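06/02/2022, Clernberg garment set

A slow start, as I wanted the black clothes on the bamboo mat before we went near anything with a pattern. Paula Ghiță keeps reminding me that dark knit on a pale mat is kind to the eye but hard on the model, all those folds running into one another.
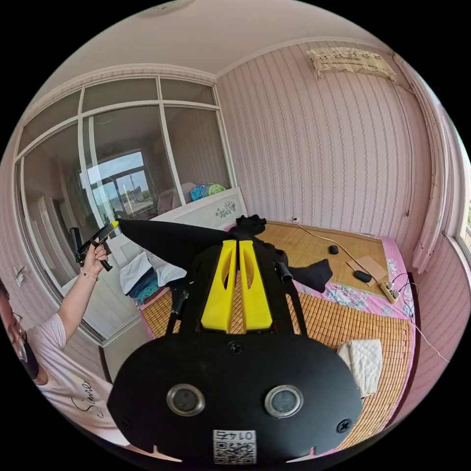 We're asking for 200 folding demonstrations with the paired grippers, and I'd rather have them a bit untidy than all alike. Sleeves first, then the body, with a fresh starting heap each time, please!

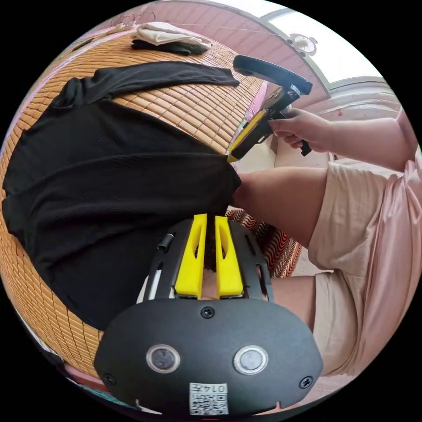 Bogdan Dumitrescu wondered whether to trim the pauses. I say leave them in for now (I do go on about this, I know), and we can always cut later.

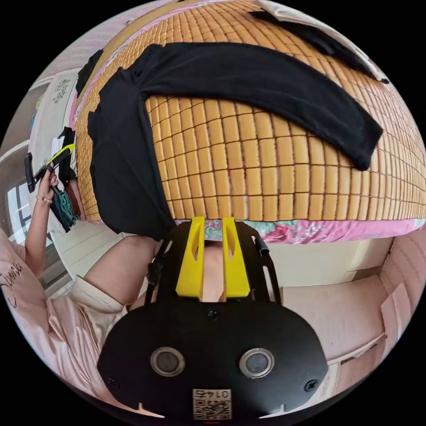

Black garment laid across the mat, one part hanging over the bed edge.

Still to settle with Pfister: how we label a sleeve that has doubled under itself. 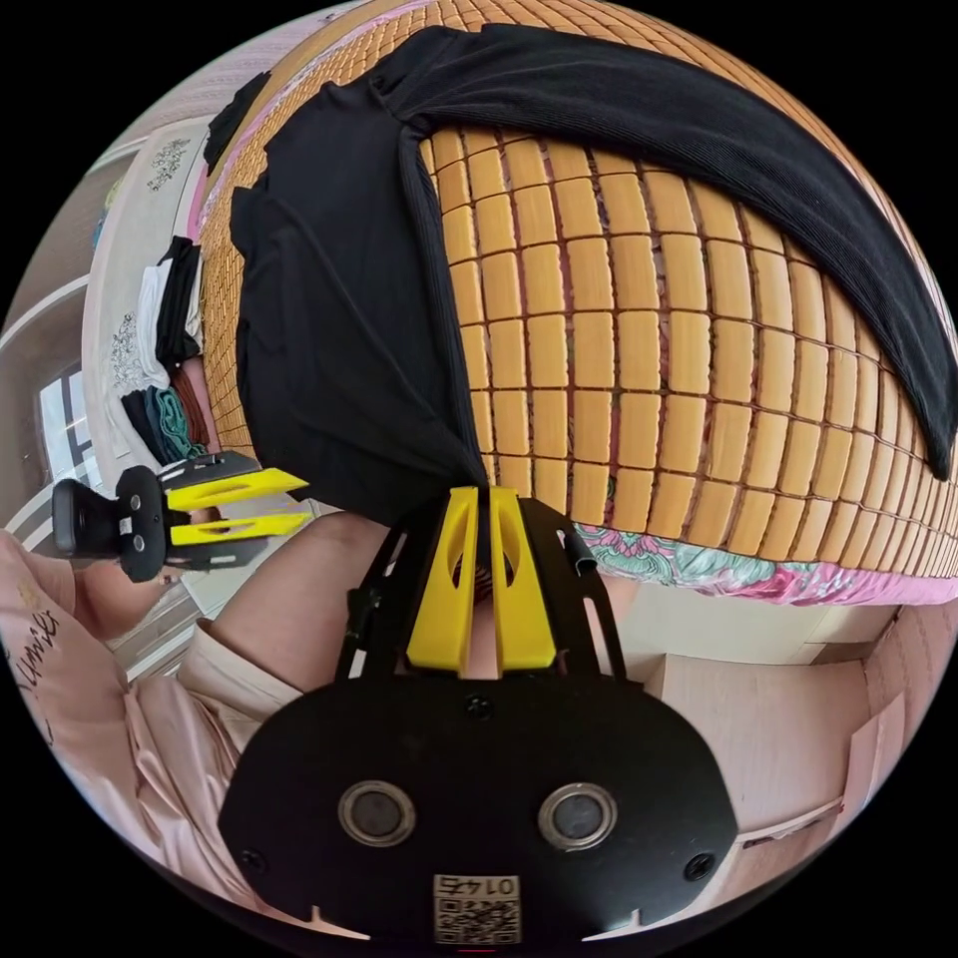 Ribbed knit, one sleeve out to the right; both grippers in view.

Bogdan has the label sheet next.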